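Wurham Makers' Hall - what's on this fall

The acrylic and resin evenings are back in October after the summer break. We are running 2 groups this time, one for beginners and one for people who already know how to cut and polish a sheet. Each group takes 10 people. The beginners' list is nearly full, so please put your name down at the front desk soon.

The fee stays at 15 per evening and covers glue, sandpaper and the use of the saws. Bring your own sheet if you want a special color. The offcuts bin is free to use, but it is mostly clear and white at the moment. Jatis on Mill Street will cut to size for members, and Brandão has colored sheet, including frosted finishes.
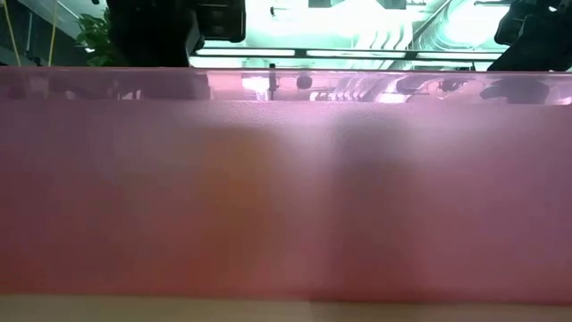 Frosted surfaces mark easily, so leave the backing paper on until the last step. Wash them with soapy water and a soft cloth. Window spray can cause fine cracks along a cut edge, and we lost a good lamp shade that way last year.

The Mirano room will be closed for the first part of the month while the floor is redone. Both groups will meet upstairs until it reopens. Shelf space up there is short - please take finished work home the same evening.

We are also still short of clamps. If you have any at home that you no longer use, leave them in the box by the back door. The old ones with the wooden handles are fine too.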